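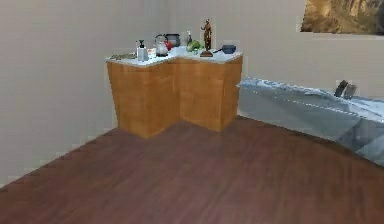 Slide 4: simulated kitchen corner, counter and glass table

Leave this one up while people find their seats again after the break, and let them look at it for a bit. Then say hello properly, and thank Morena Serra, who built most of the rooms in the Gustov set and who put up with a great many emails from me in April.

So, this is a room we render, and it's the kind of place where our examples come from. Point to the counter first - the kettle, the pot with the lid, the pump bottle, the leafy green thing at the back. Every episode begins with a layout like this and one written instruction. Mine for today is "bring the blue saucepan to the glass table," and I'd like to read it out loud, slowly, so folks can hear how much it leaves unsaid. Which part of the table? How close to those two dark things standing on it?

Talk about clear objects here. The wall shows faintly through the kettle, and the tabletop is see-through as well, and our depth estimates at Wusstead were poor on both for longer than I like to admit. (If Garba Olatunji is in the room, wave at him, he did the fix.)

Numbers, and don't rush them: 1078 episodes kept, 81 thrown out by hand, 60 rooms. Somebody will ask why we didn't filter automatically. We tried, with Fetach, and it kept tossing the slow careful demonstrations, and those were the ones we wanted most.

Sip of water. Next slide is the labeling screen.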